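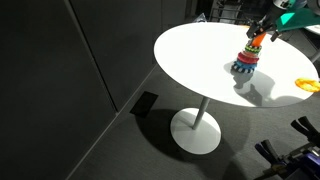 Stacking rings on a white oval table.

January
By Kerstin Grønli

Last month I agreed to lead the Puteck house group through the Sabbath, having spent the previous day off answering 22 emails. It was felt that I would bring experience.

We began in Exodus, where the command to rest is longer than the command not to murder. Bernd Kasten had noticed this years ago and was pleased to have company at last. The list of those who must be allowed to stop covers sons, daughters, servants, livestock and the foreigner staying in town. Svenja Lindemann, who milks 55 cows outside Vultthorpe, asked whether anyone had told the livestock.

It was a fair question and it took up most of the evening. Jesus talks about pulling a sheep out of a pit on the Sabbath, and he seems to assume his hearers would do it without holding a meeting. Some work is mercy. The difficulty is that I can make almost anything sound like mercy if I want to get it done, including the 22 emails.

Radka Ristić suggested we each give up one thing for a single day and report back. She has chosen the ironing, which struck several of us as no great sacrifice. I have chosen my phone and have already asked whether maps count.

We meet again at 9 in the morning, in the small room, and will be reading Hebrews 4. Bring a Bible and something for the biscuit tin.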